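How a Remote Control Works (and how to open one up without wrecking it)

Kids' Workshop Page, by Judit Bárány
Posted January 23, 2024

OK quick one this week, lots to get through. Remotes! Everybody's got one. Down the back of the couch, mostly. Press a button, telly changes channel, no wire, no string, nothing. So what's going on?

Light. That's the short answer. Light you can't see.

At the front end of most TV remotes there's a little bulb called an LED. It makes infrared light. Your eyes can't pick up infrared, it's a bit past red on the rainbow, so you press and press and it looks like the bulb is doing nothing at all. But it's flashing like mad. The telly has a small sensor on the front that CAN see it.

How do the numbers get there? Flashes. Short gaps and long gaps, in a pattern. A bit like tapping on your brother's wall at night. One pattern means "louder". Another pattern means "channel up". The telly knows the patterns, looks it up, does the thing. All done before you've lifted your thumb.

Try this first (no tools)

Point the remote at the telly. Works. Now put your hand right over the front end. Probably stops. Light can't get through your hand, not enough of it anyway.

Now point it at the wall behind you, with your back to the telly. Might still work! The light bounces off the wall. Pale walls usually do better than dark ones. Have a go with a mirror too.

Next, a pillow. Then a clear plastic lid. Then a sheet of paper. Write down which ones let the signal through. Guess before you test, it's more fun, and you'll be wrong at least once. I was wrong about the paper.

Batteries

A remote needs power and it gets it from batteries. Most remotes sip it. They only use a decent amount while your finger's on a button, so the batteries can last ages.

Inside a battery are chemicals that push electricity out one end and take it back in the other. It has to go round in a loop. Break the loop and everything stops. That's why a battery in backwards does nothing, and why the little springs matter so much. The flat end (minus) usually goes against the spring. Look for the + and - marks inside the cover, always, even if you're sure.

Old battery juice can leak out and go crusty, white or green-ish. Don't touch it. Get a grown-up, tell them, wash your hands if you already did touch it.

Tools

Some remotes just have a cover that slides off. Some have a tiny screw holding it down. And if you want to see the green board inside a broken one, you'll probably need a screwdriver and a bit of patience. A bright handle is good, easier to find when you've put it down somewhere silly. 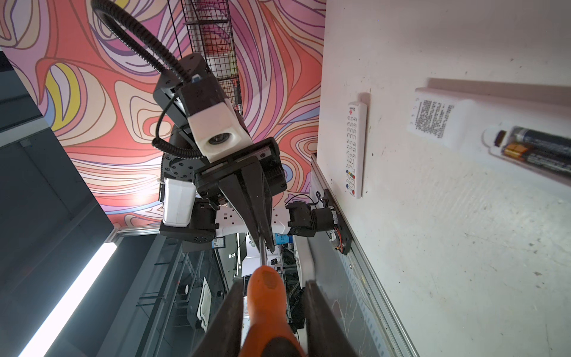 Ngân Châu wrote in to ask whether any old screwdriver will do, as hers kept slipping and had chewed up the screw on her nan's remote. She reckons the screw was "made of cheese".

Good question Ngân, and no. The tip has to fit. Look at the top of the screw. Is it a cross or a single line? Cross screw, cross tip. Line screw, flat tip. Then size. Too small and the tip spins around in the hole and scrapes the edges off, that's the cheese problem. Too big and it won't go in at all. It should sit down snug with hardly any wiggle.

Push down first, THEN turn. Keep it straight up and down. Left to loosen, right to tighten. Slow.

And the handle is fat for a reason. A fat handle gives your hand more turning power than a skinny one. Try turning a screwdriver by the metal bit only and you'll see what I mean. Hurts your fingers and goes nowhere.

For a screw that's already chewed, put a wide rubber band flat over it and push the tip into the rubber. Sometimes grips. Sometimes doesn't, sorry Ngân.

Taking apart a dead one

Only a dead one. Ask first. Not the good one, not the one your dad's looking for. Batteries OUT before anything else, and never open anything that plugs into the wall, not even if it's unplugged. Remotes only for this page.

You need a clear table. Small parts roll, and batteries roll worst of all. Light-coloured table if you can, little dark screws show up better on it. Put tape and bits you're not using in a basket or a box off to the side, up out of the way if there's a spot for it.

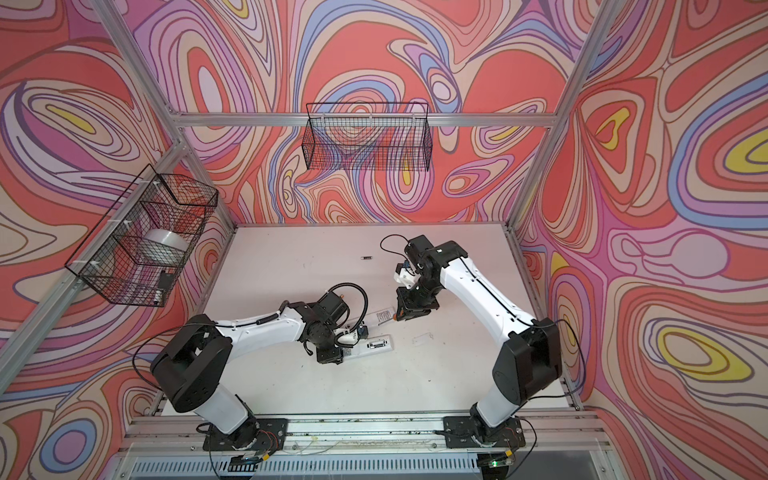
Then off you go. Undo any screws. Check under the battery cover, there's often one hiding in there. Run a thumbnail along the join between top and bottom until it pops. Don't jam anything in hard, plastic snaps and the snapped bits are sharp.

What you might find, from the top down:

The buttons. Usually they're all one floppy rubber sheet! Peel it up. Under each button there's often a small black dot. That dot carries electricity.

The board. Green a lot of the time, sometimes brown. Covered in thin lines, those are the wires, printed flat. Find a spot where two sets of little lines nearly touch but don't. Press a button and the black dot squashes down over the gap and joins them up. Loop complete. Same idea as the battery loop from before.

The chip. Small black thing, or a shiny black blob. It works out which button got pressed and decides on the flash patern.

The LED. Front end, like a tiny clear or smoky bean on two legs.

Why buttons stop working

Nearly always muck. Crumbs, juice, jam. It gets under the rubber and the black dot can't reach the board. Or the dot has worn away on your favourite button, volume gets it the most. A grown-up can wipe the rubber sheet with a slightly damp cloth, let it dry right out, and put it all back together. Might come good.

Also check the batteries again. I know. Check them anyway.

Words to know

Infrared: light just past red, people can't see it.
LED: a small part that makes light when electricity goes through.
Circuit: the loop electricity travels round.
Sensor: a part that notices something, like light or heat.

Things to draw and send in

Your remote's insides, with labels. Or your table of what blocked the signal and what didn't. Győző Pálfi sent a lovely one of his rubber button sheet last time, every button coloured in with the right texta, it's up on the board at the front desk.

Put your first name and your age on teh back please. Pencil's fine. Next page is zips.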